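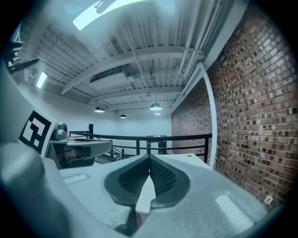

The hand-held gripper on the upper level, pads up, with the brick wall on the right.

I promised to write about the slipping fault when we understand it. Now we understand it, mostly, so I keep the promise.

In May we started to record with the two hand-held grippers, the ones we call Delano. For the first weeks everything was fine. Then Freya Catterall, who checks the recordings in the evening, sent me a list of 11 files where the opening of the jaw made no sense. The number in the file said the jaw was closed, and in the video it was clearly holding a cup. A cup is not a thin object.

My first idea was the tag. Our software, Grernarar, finds the square marker in every image and calculates from it. When the marker is tilted too much, or a lamp reflects on it, the calculation jumps. We have a lot of light in this building, with a bright panel in the ceiling and the lamps hanging over the open space beyond the railing, so I was quite sure. I spent two days moving to darker corners and printing new tags on paper without shine. The jumps became fewer, but the wrong zero stayed. I was a little ashamed, since I had already told everybody that it was solved.

Hayley Yeoman found the real cause. She did a very simple thing: she opened and closed the jaw many times and wrote down the value after each closing. For a long time it was the same. After 69 closings it had moved a little, and it never came back. The small clamp which holds the drive to the shaft was slipping — only by a hair each time, and only when somebody squeezed hard. I squeeze hard. Freya does not, and her files were good.

The safety part I like less. While we were looking for the clamp, I had one finger between the pads and pressed the trigger with the other hand. The force is small, but the pads meet in a narrow notch at the bottom and the skin goes into it very well. I had a blue nail for 10 days. So now there is a rule: the battery comes out before any finger goes in. We also do not work close to the railing anymore, because a loose screw that falls from there goes down the stairs and you will not see it again. I lost two this way.

What we changed: a new clamp with a deeper groove, a painted line across the clamp and the shaft so that a slip can be seen by eye, and a zero check at the start and the end of every session. If the two values do not agree, the session goes in a separate folder.

Of 912 old recordings, I do not know yet how many we can save. Hayley thinks the video is enough to correct most of them. I am trying her script this week on the Haworth set, which has the most of my own squeezing in it. The second gripper still has the old clamp, and it gets the new one when the parts arrive from Ziltau.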